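Tabletop handling set: README and what it cost us

Hi, and thanks for pulling this. I'm Naledi Hendricks, I look after the Callthorpe tabletop recordings, and about half the mail I get is from people who want to know what to buy before they record their own. So this README covers the files quickly and then the shopping list.

What you get

Each folder is one session. You'll find a head view, a wrist view, the joint log and a short text note. There are 311 sessions in this release, all two-armed work at a table with plates and packaged food. The wrist files are the bigger ones, so if disk space is tight, skip them on your first download (I do that on my laptop all the time!).

Budget notes

Vanderleia Cordeiro kept the spreadsheet and I've pulled the lines people ask for. All amounts are in dollars.

Wrist cameras, pair, from Wetine: 800
Tables and plates: 300
Spare fingers and cables, first year: 2979

The arms and hands came out of a separate equipment grant, so I've left them off. Ask Brandão for a quote on hands with and without the service plan -- the gap was bigger than we expected, and we went without. I'd pay for it next time.

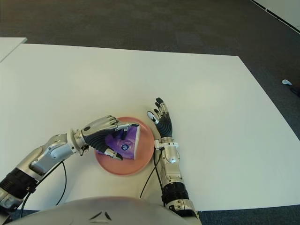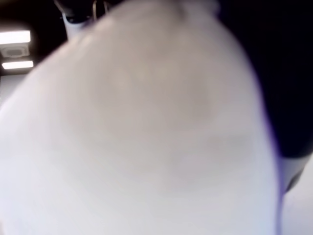
Head view of the left hand on a purple package over the pink plate, then a wrist view with ceiling lights at upper left.

What I'd plan differently

Order cables early. We put ours in with Vanitz in February and the short ones were back-ordered for weeks, so we ran the long ones, and you need to leave slack for the whole reach of the arm anyway. Get two lengths and try both.

Wrist cameras are cheap next to everything else on the list, and I'd still test one before buying the pair. A big object up close can fill most of the view. If your project depends on seeing fingertips, put money aside for a second mount design.

Plates and food packs are the fun part! Buy doubles of anything you like, shops change their packaging.

Known gaps

Some notes files are blank. Price lines don't include shipping or tax. Vanderleia is still sorting the receipts for the floor stands and I'll add those when she's done.

Last edited Monday, October 12, 2020. Corrections go to me, spreadsheet questions to Vanderleia.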